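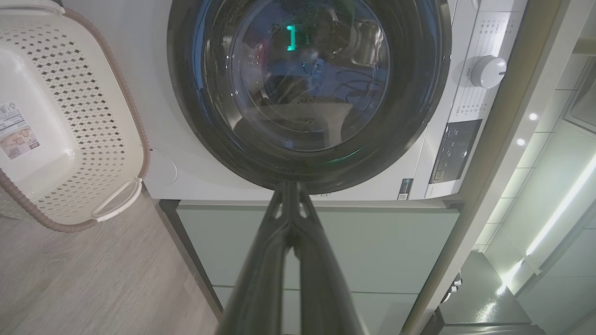 HULLMONT HOUSING CO-OPERATIVE
Minutes of the General Meeting held on 25th May in the Linport Street meeting room

Chair: Radwa Tawfik
Minutes: Hamidreza Mahmoudi

1. Opening and apologies
The Chair opened the meeting and confirmed that a quorum was present. Apologies were received from the Ralis Court households.

2. Minutes of the previous meeting
The minutes were accepted with one correction. Under "Stormwater", the words "rear lane" should read "side lane". Moved and carried.

3. Matters arising
3.1 Side lane drain. The drain has been cleared. Members noted that leaves continue to build up at the grate. To be added to the grounds roster.
3.2 Letterboxes. Two locks remain to be replaced. H. Mahmoudi holds the spare keys in the meantime.
3.3 Visitor parking. The revised sign wording was tabled and accepted without change.

4. Water charges
The Chair tabled the water account for the period. The amount payable is $1,756, to be met from the general fund. Members asked whether the account could be divided by household in future. The Chair advised that the building has a single meter and that the rules provide for equal shares. A member asked that the cost of separate metering be looked into. The Chair agreed to seek a written quote from Bahrami Plumbing for discussion at the October meeting.
Resolved: That the account be paid in full by the due date.

5. Shared laundry
5.1 Hours of use. Several members on the ground floor raised the noise of late spin cycles. A closing time of 9 pm was proposed, with an amendment for 10 pm on Fridays. The amendment was lost. The original motion was carried.
5.2 Unclaimed items. Members were reminded that washing is to be removed promptly when a cycle ends. Items left behind will be placed on the shelf and kept for 60 days, after which they will be donated.
5.3 Detergent. Members are asked to use low-sudsing detergent only and to keep to the amount stated on the packet. The notice is to be reprinted in larger type.

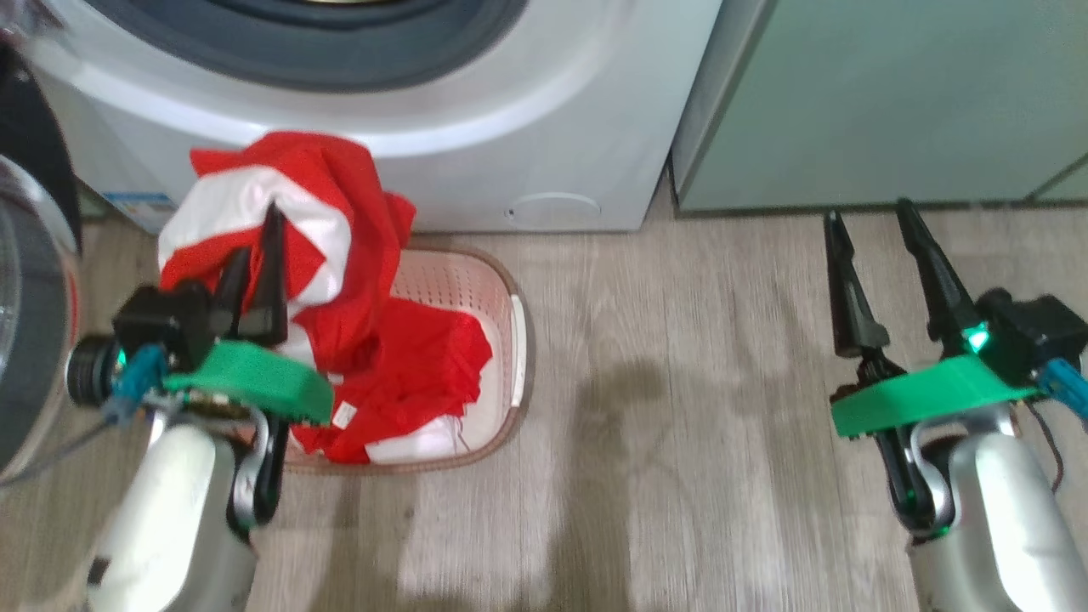
Front-loading washing machine and a red and white garment (Item 5).

6. Garden beds
The bed beside the bicycle racks is vacant. Two households have asked for it and have agreed to share. Members discussed the use of treated timber for edging and resolved that untreated timber be used for any bed in which food is grown. The compost bins will stay where they are until the fence has been repaired.

7. General business
7.1 A member asked that bicycles not be chained to the stair rail. Agreed. A reminder will go out with the next newsletter.
7.2 The hallway light on the upper landing is flickering. H. Mahmoudi to arrange repair.

8. Close
There being no further business, the Chair declared the meeting closed. The next general meeting will be held in October, on a date to be advised in writing.

Action items
R. Tawfik: metering quote; payment of water account
H. Mahmoudi: letterbox locks; laundry notice; landing light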